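The Hat Stand

The club met in the room at the end of the corridor, after the engineering students had gone home. Kimie Wada had a key because she had asked for one in October and had not been asked to give it back.

There were two teams left in the competition from their side of the city, and Hattori's was the other one. Hattori had a proper budget and a van. Uvik had Kimie, a boy called Irow who was good at wiring, and a task sheet that said the robot must take a cap off a stand and put it back on again, without the stand falling over.

"It's a hat," Irow said. "My nan can do it."

"Then your nan can come on Monday and do it 700 times," said Kimie.

That was the number they had agreed on. The arm would learn from whatever they showed it, and so somebody had to pick up the grippers, one in each hand, and do the job by hand until there was enough to learn from. They took turns. Irow did his quickly and badly, then slowly and badly, and then quite well. Kimie wrote the tally on a sheet of paper on the table and crossed through the ones that had to be thrown away.

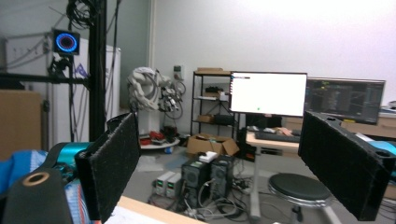

By seven o'clock they had 65 that she was willing to keep. Her wrists ached. She sat down and ate a cheese sandwich and looked at the rules again.

"It doesn't say which way up the cap has to be," she said.

"It must do."

She passed him the sheet. He read it twice, moving his lips, and gave it back.

"Hattori's lot are doing it the normal way," he said. "I saw them at the open evening. Peak to the front every time."

"Then they'll be stuck if the judge puts it on crooked."

"Would a judge do that?"

"I would," said Kimie.

So they started again with the cap crooked. They turned it to the left and to the right and tipped it back. They moved the stand up the board and down the board. It was slower work, and they lost more tries than they kept, mainly because the stand was light and went over if the cap caught on it. Irow wanted to glue the base down. Kimie said the judges would be bringing their own stand and it would not be glued.

He stopped arguing after that. He put the straps back on and stood at the table with his elbows out, and she called the starts for him.

"Go."

He closed the fingers on the cap, lifted it, held it, and put it back.

"Keep that one," she said. "Go."

They heard the cleaner's trolley pass along the corridor and come back again. Irow asked what she would do if they won, and she said she would sleep. He said he would ask for a van. She told him to watch his left hand, which was drifting off the corner of the table, and he pulled it in.

At half past eight he made a mistake he had not made before. He took hold of the cap too low and the whole stand came up with it, an inch clear of the board. He froze. Then he lowered it very carefully until the ring was flat again, let go, and took hold of the cap a second time, higher up.

"Sorry," he said. "Cross it out."

Kimie had the pen on the paper. She thought about the arm on the day, with people watching, and the stand coming up off the table in front of all of them. It would need to know what came next.

"No," she said. "Do it again. Exactly that."

"Do the mistake again?"

"The mistake and the part after it. I want 40 of those."

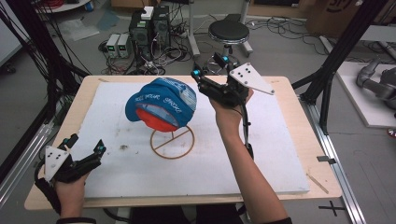

Monday

Irow did not bring his nan. He brought a bag of doughnuts and a message from a friend at Wuvach, whose team had been knocked out in the first round and who now passed on gossip freely. Hattori's arm had managed the cap every time in practice. It had not dropped it once.

"Every time," Irow said again, in case she had missed it.

"With the peak at the front?"

"He didn't say."

Kimie took a doughnut and switched on the screens. The arm had been given everything they had, the crooked ones and the lifted ones too. She set the cap on the stand, stepped back, looked at it, and then went forward again and knocked it sideways with one finger.

"Ready?" she said.

Irow wiped the sugar off his hands and went to stand by the stop button.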